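How a Pipe Organ Gets Its Voice

Have you ever blown across the top of an empty bottle and heard it hoot? If you have, then you have already played something very much like a pipe organ, only with one pipe and your own two lungs doing the work. A real organ has many more pipes than that, and it needs a lot more breath than you or I could ever give it!

The organ in the old hall at Briscombe has 1,527 pipes. The longest stand up taller than a grown-up, and the tiniest are shorter than your pencil. When you look at the front you see only a row of the big shiny ones, and most of the others are tucked away behind them in the dark, standing in rows like people waiting for a bus.

So where does the breath come from? Long ago, somebody had to stand at the side and pump a big wooden handle up and down while the organist played. At Briscombe that job once belonged to a boy called Alby Waaka, who was paid in apples and was supposed to watch a little weight on a string so that he knew when the air was running low. One evening he fell asleep in the middle of a hymn, and the music sagged and groaned and went quiet, and his grandchildren still tease the family about it. These days an electric fan does the pumping, and it doesn't mind long hymns at all.

The air goes into a big box called the windchest, and there it waits. 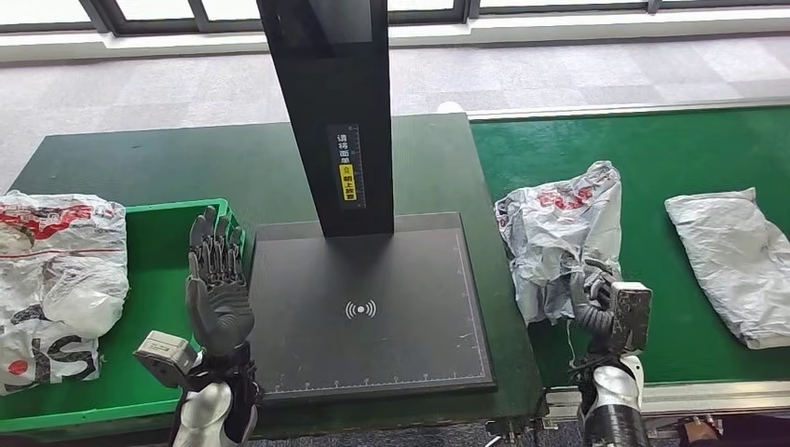 Now, when the organist presses a key, a little valve opens under a pipe, the waiting air rushes up through it, and out comes the note. Let go of the key and the valve closes again. A long pipe makes a low note, the kind you can feel in your tummy, and a short pipe makes a high one, like a bird or a kettle. It is the same with your bottle, by the way. Pour some water in and the space for the air gets shorter, so the hoot goes up.

But why are there so many pipes, when the keyboard isn't nearly that long? Well, each key can play lots of different pipes, and the organist chooses which ones by pulling out knobs called stops. One stop might sound like a flute and another like a trumpet (a rather buzzy trumpet, but a trumpet all the same). If you pull out a great many together you get a huge, roaring sound. People sometimes say they are "pulling out all the stops" when they are trying as hard as they can, and now you know where that comes from.

And then there are the feet! Down below the bench is another keyboard, made of long wooden bars, and the organist plays it with toes and heels. Etenesh Tefera, who plays at Briscombe, keeps a special pair of thin-soled shoes in a bag under the bench, and she practices the foot part all by itself before she lets her hands join in.

If you would like to try some of this at home, ask for 5 glass bottles, all the same kind, and put a different amount of water in each. Blow gently across the tops, and add or pour out a little water until you like the notes.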